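# A Short Season for the Sour Cherry

The sour cherry has never traveled well. Its skin is thin, its flesh is soft, and within two days of picking it begins to lose the brightness that sets it apart from its sweeter relative. For most of the country it is known only from a can. In the orchards served by the Pulura growers' cooperative, it is eaten fresh for about 21 days each July.

Wendell Park has directed the cooperative's kitchen program for much of that group's history. He advises home cooks to buy more than they need and to pit the fruit on the day it comes home. Cherries left whole overnight will weep into the bowl, and the juice that collects there is best saved for a syrup or a cold soup.

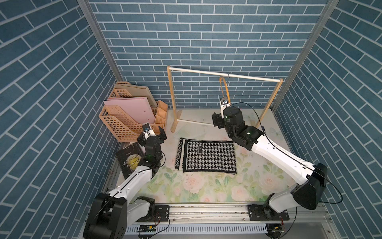 Preserving remains the principal use of the crop. The cooperative received 247 recipes from member households for its new handbook, and more than half were for jam, pickles or fruit kept in brandy. Drying is less common, although the handbook gives it a full chapter. Cherries may be spread on trays, while the herbs that accompany them are tied in bunches and hung from a rail. A plain wooden clothes rack, with a single dowel across the top and an upright leg at each side, is well suited to thyme and savory. The bunches should hang clear of one another and away from direct sun.

The Ostrowski method, named for the family that submitted it, calls for no added pectin. Equal weights of fruit and sugar stand together until the sugar has dissolved, and the mixture is then brought slowly to a boil. Lemon juice is added at the end – never at the start – and the jam is left to rest before it is ladled into jars.

Those who prefer a savory dish may turn to the Zulano relish, made with shallots, black pepper and red wine vinegar. It is served with roast duck or a firm sheep's milk cheese, and it improves after a week in the refrigerator.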